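## Keeping war clippings and service papers at home

Most advice on saving old newspapers is written by people selling boxes. I have my doubts about much of it, so take these as what has held up in my own closet, where I keep a 1954 front page on the fighting in Indochina and a stack of discharge papers.

- Skip the club soda and antacid bath. It's an old favorite, and it can make ink run and tear weak paper.
- Don't laminate. You can't undo it.
- "Archival" on a label means very little by itself. Look for acid-free and lignin-free, and for plastic sleeves, plain polyester.
- Store pages flat. If you must fold, follow the fold the paper came with.
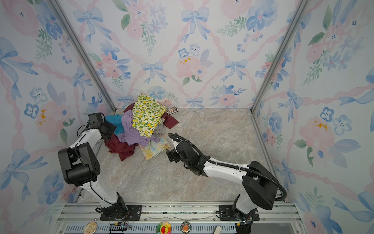
Trinity Zamora writes that she tried the soda bath on a spare page and the headline came out fine, though the photo of the troop ship went gray and fuzzy. I'd still leave it alone – one good headline doesn't prove much.

Photocopy every clipping onto acid-free paper and read from the copy. Scans are fine too. I do text at 400 dpi, and I don't believe anyone who says 200 is plenty for small print.

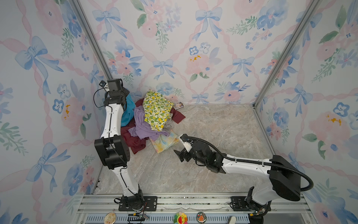
Keep the scans in two places, and write the paper's name and the month on the sleeve before the clipping goes in. Use pencil on anything that touches newsprint. Attics and basements are out, whatever the box promises.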